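Search this site
Enter keyword

Dahlgren releases Clolen 2, a simulation kit for tabletop robot arms

Forkthorpe, 15 January 2026 - Dahlgren has released Clolen 2, the second version of its simulation kit for firms and teaching labs that plan, test and compare pick-and-place tasks before running them on a real arm. The kit is supplied as a software download with a library of 112 household and office objects and 20 furnished rooms.

Each object in the library carries its own mass, friction and collision shape. Users choose a room, set out a table and save the layout as a task file, which can be replayed with the objects in the same places or with their positions shuffled.

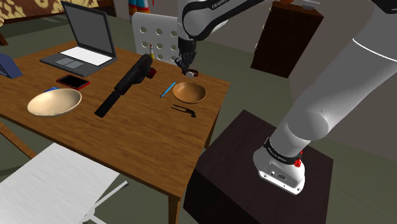

Clolen 2 render: a Franka arm holds a small object close to the surface of a cluttered wooden table. Render: Dahlgren.

Version 2 adds a new contact solver for two-fingered grippers. Thin items such as pencils and cards, which tended to slip through the fingers in the first version, now have separate contact settings. Lighting and table finish can be changed without rebuilding the task file.

A set of 178 ready-made tasks is included, graded by reach, object size and clutter. Results are written to a plain text log - one line per attempt - and can be opened in any spreadsheet.

Clolen 2 was tested before release by Vovmont, which used the kit to check gripper paths for a small-parts sorting cell. Its comments led to changes in the log format and the layout editor.

The kit is available now as a yearly licence for one site. Owners of the first version can move to Clolen 2 at no charge until the end of June. Existing task files will open in the new version but must be saved again before use.

Contact: Dahlgren press office, Forkthorpe
2 shares | 0 comments
© 2026 Dahlgren. All rights reserved. Back to top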